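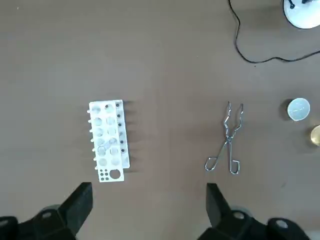 Why laboratories use glass

Glass is made by melting sand with other minerals. It does not rust, and very few liquids can damage it.
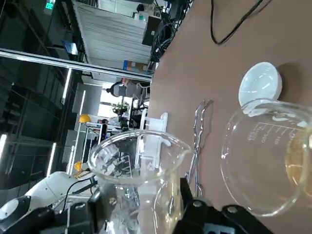

Glass is also see-through, so a change of colour or a bubble is easy to spot. The Falton Museum of Materials keeps 49 old flasks — 2 of them are blue.

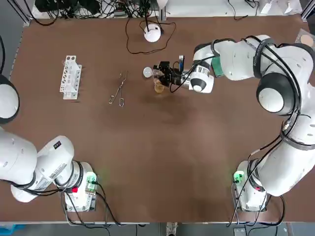 Corkivach School asked whether plastic would be safer. It is harder to break, but some plastics soften when heated.

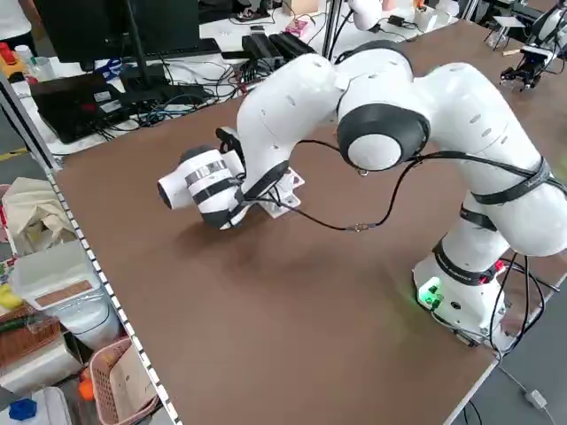 What happens to broken glass?

Adults sweep it up and place it in a special bin. Children must never touch it.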